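Speaker notes: Surface and sorting, station layout for small parts
Riviere site, afternoon session
Version of August 30, 2024

Slide 1. Title
Give name and department. Slides are on the Fututow share, same folder as the April talk. Questions at the end, except on numbers, which can come at any time.

Slide 2. Scope
This talk covers the work surface only: what it is covered with, what is allowed to stay on it, and how a small colored part reads against it. Lighting was covered by Léonie Bailly this morning. Do not repeat her figures.

Slide 3. Starting point
The old tables were bare and glossy. Overhead lamps showed up in them as bright spots, and a small part lying in one of those spots was easy to lose. The log has 29 misplaced-part entries for the old layout. Say "entries" and leave it there. An entry can cover more than one part, and the log does not separate them.

Slide 4. Covering
Requirements as written: matte, dark, one color, no printed grid. We tried four materials. Two were rejected for shine under the lamps. One frayed along the cut side. The last one stayed.
Pass the swatches around now. They need to come back before slide 7.
If asked about cleaning: lint roller, then a damp cloth. No solvent.

Slide 5. Creases
Fabric-type coverings keep a memory of how they were folded. Small creases change the shading a little and do not matter for blocks. They do matter for anything thin — washers, shims, foil tabs. For those, use a rigid tray on top of the covering.
Store the covering on a roll. The Drilov order came folded, and over two weeks passed before it was flat enough to use.

Slide 6. Clear field
Rule: anything not part of the current task leaves the surface. Cups, pens, labels and spare parts go on the side shelf. Pause after this one. People will want to discuss pens.
The rule applies between tasks too. A table that is clear only during a task has to be cleared again each time, and that step is the one that gets skipped.

Slide 7. Color against the covering
Collect swatches.
Red on a dark blue-gray ground is the easy case. The block is small and squarish, and it separates from the covering without any help from its shadow. 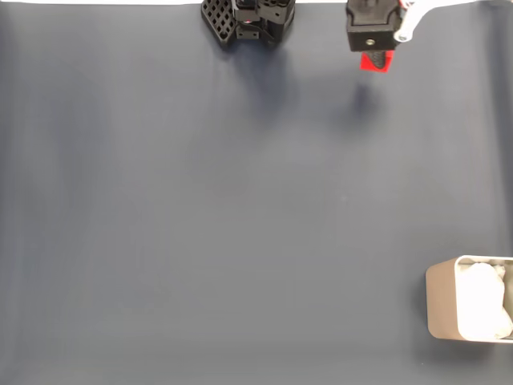 Chun-yin Hsu objected at the rehearsal that red proves very little, and that the covering should be judged on the worst part in the box, meaning the navy ones. Fair point, and it belongs in the talk. Navy parts are sorted on the light gray covering for now. Do not claim that one covering serves every color.

Slide 8. Open items
Second covering color: Teresa Mac Suibhne has the request.
Edge fixing: clips or tape, undecided. Tape leaves residue on the Paltent tables.
Replacement interval: no data yet.

Slide 9. Questions
Likely first question is cost. Refer to the handout, page 2. If the projector fails, slides 4 and 7 can be given from the swatches alone.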